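Recording the two-handed fruit task: a guide for new club members

Written by Cúc Châu for the Rundudlow Robotics Club

Everyone who joins in November starts on the fruit task. It needs both arms, it is forgiving if you drop something, and it gives the training group data they can use. Read this page right through before you book a time on the robot.

What you need

The robot, powered up and homed.
The glass table and the round plate.
One piece of fruit. Beginners use the pineapple.
The club laptop with Plilleck open.
A second person on the stop button.

Step 1. Set up the table

Wipe the glass with a dry cloth. Put the plate on the left side, where the left hand can get to it without the elbow locking out. Move any spare fruit to the far side of the table, past the reach of the fingers. Check that the arm cables have enough slack to follow the wrists through a full lift. If one pulls tight, stop and re-route it before you go any further.

Step 2. Start a session

In Plilleck, choose New Session and pick "two-hand fruit" from the task list. Type your initials in the operator field and the helper's initials in the notes. Leave the recording rate at 40. The older sessions were all done at that rate and the training script won't accept a mix.

Step 3. Grip with both hands

Bring both hands in slowly from the sides. The left goes near the base of the crown and the right goes over the body of the fruit. Close the left hand first until the fingers stop moving, then close the right. Keep your own wrists relaxed in the controllers. New operators tend to squeeze, and the hands will copy you.
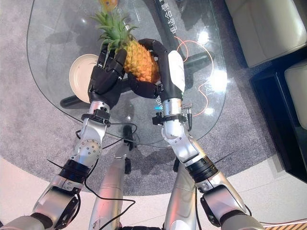

If you are lifting, go straight up and pause before you turn anything. Small turns are best. When the wrists get near the end of their range, the laptop will beep and the arm will slow down. Back off a little and come at it from another angle. Don't push through the beep.

Set the fruit down gently, and wait until the glass is taking the weight before you loosen either hand. A pineapple will roll if you let go early, so keep both hands on it until it has settled.

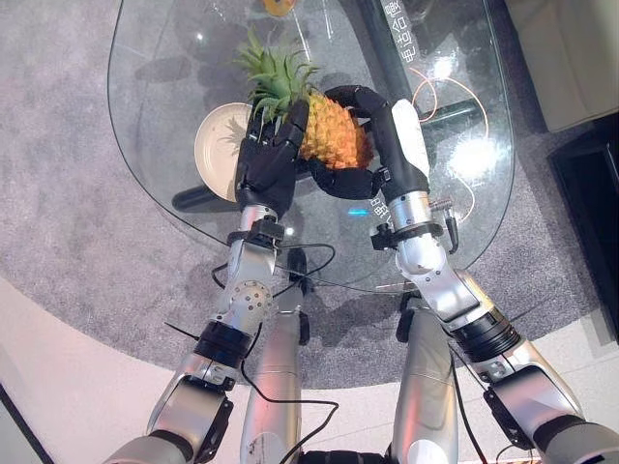
Step 4. Hand over to one side

Pick which hand will keep the fruit. For this task it is always the left. Tighten the left hand slightly, then open the right one and draw it back clear of the leaves. The crown can catch on the fingertips, so move away from it, along the body of the fruit.

Guide the left hand to the plate and lower until you feel the controller buzz. Hold still for 2 seconds, then press Save.

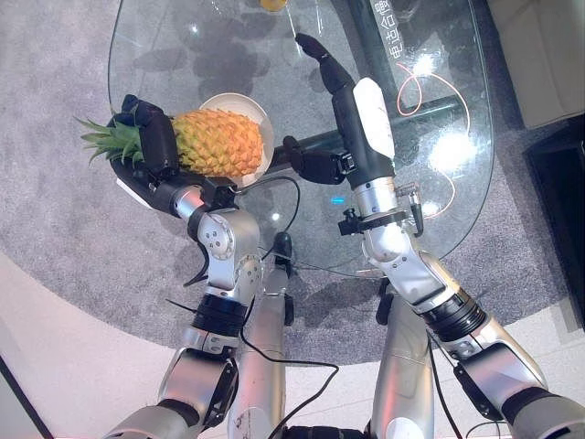
Left hand holding the pineapple at the plate, right hand open.

Step 5. Check and label

Play the run back before you start the next one. Mark it Good, Drop or Redo. Drops are worth keeping, so don't delete them. Use Redo only if someone walked past the camera or the recording started late.

A full set is 40 runs. Most people split it over a few visits. The club is aiming for 1,000 good runs before the Correa meet.

Packing up

Park the arms with the Home button and wait for both to stop. Close Plilleck, copy the session folder to the Jamico drive, and write the run numbers in the logbook. Put the fruit back in the fridge.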